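Last revised Jan 9, 2022, by Shirin Hassanpour, for branches moving from Nola to Tendum

## 3. Linking an outside account

Do this after the customer record exists in Tendum and before you order checks or a debit card. The vendor's guide calls linking "instant." Plan on two business days and be pleased if it takes less.

1. Open the customer record and choose **Accounts > Link outside account**.
2. Type the routing number from a check or a bank letter. Don't copy it from the old Nola screen. Nola kept routing numbers for banks that merged years ago, and Tendum will accept them without complaint.
3. Type the account number twice. The second box is supposed to block pasting. In the browser version it doesn't, so a pasted mistake will match itself perfectly.
4. Pick **Checking** or **Savings**. The default is Checking, whatever the customer told you.
5. Click **Send test deposits**. Tendum sends two small amounts and shows a green check mark.

> **Caution:** The green check mark means the request left our system. It says nothing about whether the other bank took it. Do not tell the customer the account is linked.

6. When the customer reads you the two amounts, enter them under **Confirm**. You get 3 tries. After the third, the link locks and only the Burkness office can clear it.

If the amounts haven't shown up by the end of the second business day, cancel the link and start again at step 2. Waiting longer has never helped at our branch, though the support line will suggest it.

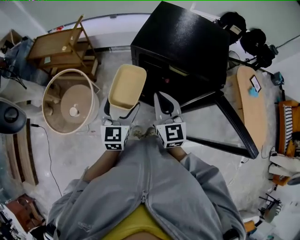

**Transfer limits**

New links start with a limit of $200 per transfer. The settings page says the limit rises "automatically with good standing." I have asked what good standing means and have had two different answers, so treat the increase as something you request.

1. Wait until the link has been open for 10 business days.
2. Go to **Limits > Request change** and enter the new amount.
3. Attach the signed form as a PDF. Photos upload fine and are then rejected overnight.
4. Check the **Status** column the next morning. There is an email notice, but I wouldn't count on it.

**Note:** Business customers brought over from Arabzadeh Savings may show a limit of $0. Their transfers will look scheduled and won't go out. Set the limit by hand before you schedule anything — the February update is supposed to fix this, and until I see it work, keep checking each one.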